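Seit ich mit Handgreifern falte, damit der Roboter bei uns in Saditz später von den Aufnahmen lernt, habe ich mir eine kleine Hausordnung geschrieben. Lucienne Carré hat sie sich gleich an den Schrank gehängt, also teile ich sie hier mal! Ich fange immer mit einem Teil mit kräftigen Streifen an, da sieht man sofort, wo der Stoff verrutscht. 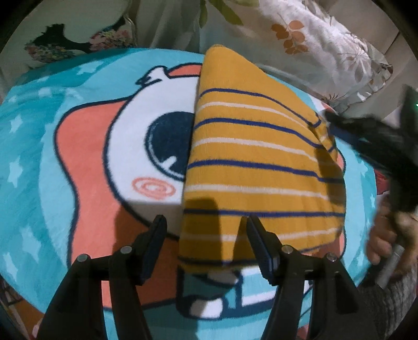
## Auslegen

Erst glattstreichen, dann greifen. Ich lege den Kragen von mir weg, und zwar jedes Mal, sonst sind die Durchgänge später kaum zu vergleichen. Eine bunte Unterlage ist erlaubt (zu Hause liegt ja auch nicht überall ein weißes Laken), nur farblich absetzen sollte sie sich. 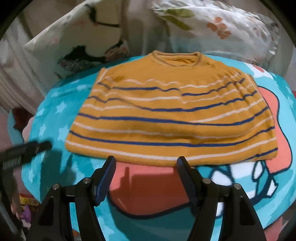

*Kragen nach hinten, Saum nach vorn, Greifer offen.*

## Zugreifen

- Beide Greifer offen heranführen und erst am Stoff schließen.
- Nur die Kante fassen. Wer tief in die Maschen greift, zieht Fäden, und bei Strick ärgert man sich dann richtig.
- Finger weg vom Stoff! Wenn ich doch mal mit der Hand nachhelfe, fange ich den Durchgang neu an.
- Nach 2 Fehlgriffen lege ich das Teil neu aus. 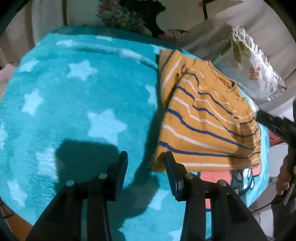

*Der rechte Finger liegt schon an der Kante an.*

Die Polster an den Fingern wische ich jeden Abend ab, Wollfusseln machen sie rutschig. Florencio Manzano nimmt dafür ein feuchtes Brillentuch, ich einen alten Waschlappen.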